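Print this page | E-mail to a friend | 12 comments | Share 5

Search stories... Go

Function Sheet

The booking came in on paper. Hernen Hall has taken bookings through the web form for years, and the form does not allow a function to be saved without a telephone number, so a paper booking has to be keyed in by hand by someone with override rights. At that time I had override rights.

The sheet asked for the Plandis Room, dinner for 31, on January 1, 2019. We were closed that day. We had always been closed that day, and the calendar showed it shaded gray. Attached was a cashier's check for $1,389, the exact amount of the room deposit with the winter rate applied. The winter rate was not published. It was in a spreadsheet on my machine.

I called the main office in Drevport and was told that a cleared deposit was a booking. I said it had not cleared. They said to call back when it had. It cleared in three days.

The Plandis Room measures 44 feet by 28 and is rated for 90 seated. It has two doors to the corridor, one to the service pantry, and a divider track in the ceiling with no divider. For 31 covers the standard layout is four rounds of eight with one chair pulled. The sheet specified a single table. I worked it out with six-foot banquet tables end to end, 15 on each long side and one at the head, and it came to eight tables, with the last one nearly touching the pantry door. The door opens inward to the pantry, so this was within code. I drew it and filed the drawing.

Under Menu the client had written "as before." There was no before. I searched the system by room, by date and by head count. The system goes back to the year the hall was reroofed. Anything older is in boxes above the coat check, and I went up in November on a slow afternoon and found the box for the Plandis Room. The sheets inside were carbon copies, and most had faded to the point where only the boxes of the form could be read. One had not. It was for 34 covers, single table, clear soup, roast chicken, boiled potatoes, custard. The deposit line was blank. Under Special Instructions it said: Serve all places whether or not occupied. Do not announce.

I photocopied it and sent the menu to Maldonado Catering, who held our kitchen contract. They priced it the same day. They asked about dietary restrictions and I wrote back that none had been stated.

Staffing for 31 on a plated service is three servers and a pantry runner. Holiday pay is double. I posted the shift and it filled within an hour, at which point I took the runner's position off the sheet and put my own initials there.

The heat in the Plandis Room runs on its own zone. I overrode the holiday setback at noon and the room was at 68 degrees by half past two, which is slower than the installer's figure. The tables were dressed by four. White cloths, 90 by 132, overlapped eight inches at each joint. Water poured at 5:40. I unlocked the street door at 5:45 and propped the inner one, and turned on the sign in the lot.

The start time on the sheet was six.

At 6:20 one of the servers asked whether we should hold the soup. The contract allows a hold of thirty minutes, at the client's request. No request had been made. I told them to serve it.

They went down both sides and set 31 bowls. Clear soup loses heat fast in a wide-rim bowl – we allow eleven minutes between courses. I stood in the pantry with the door open and watched the clock over the corridor exit. At eleven minutes they went in and cleared. I took the tubs as they came through and scraped and racked, and I was on the second tub before I looked at what was in it.

The bowls were full, with one exception. It was in the second tub, so it had come off the left side, somewhere past the middle. I asked the server on that side whether she had spilled one. She said no. I asked whether she had poured one back. She said she didn't know which one I meant.

I logged it as a short pour.

The chicken went out at 6:45 and came back at 7:10. There were 31 plates, and I checked each of them before it went into the rack. One had been eaten properly, with the bones put to the side. Two others had been cut into and left. I asked all three servers to come into the pantry and they came, and I could see that each of them thought I was about to accuse someone. I asked whether the custards were portioned. They were.

For the last course I went in with the others. It is not usual for the runner to leave the pantry. I took the left side. There was no one at the table, and the chairs were square to the cloth the way we had set them, except for the ones near the middle, which were pushed in tighter than we leave them. I set down the custards and went around each chair on the right-hand side, as I would have if it had been occupied. The others, I noticed, were doing the same.

We closed the room at nine. The balance was due within thirty days, and it arrived in five, another cashier's check, with the gratuity line filled in at a percentage slightly above standard. There was a second sheet in the envelope. Same room, same menu, same date for the following year. The head count was 30.

I keyed it in and went up to the storeroom to see about the linens. 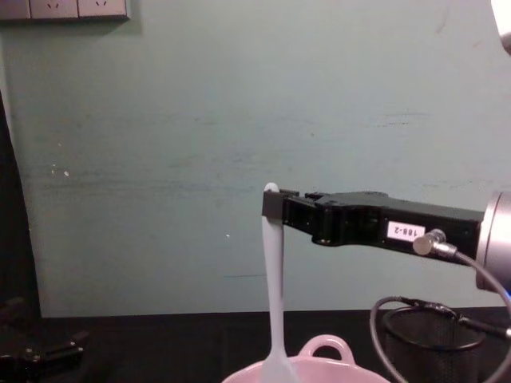 For 30 covers you can drop the chair at the head and leave the tables where they are, so the old drawing still held. I changed the number in the corner, initialed it, and put the carbon in the box above the coat check with the rest.

Print this page | E-mail to a friend | 12 comments | Share 5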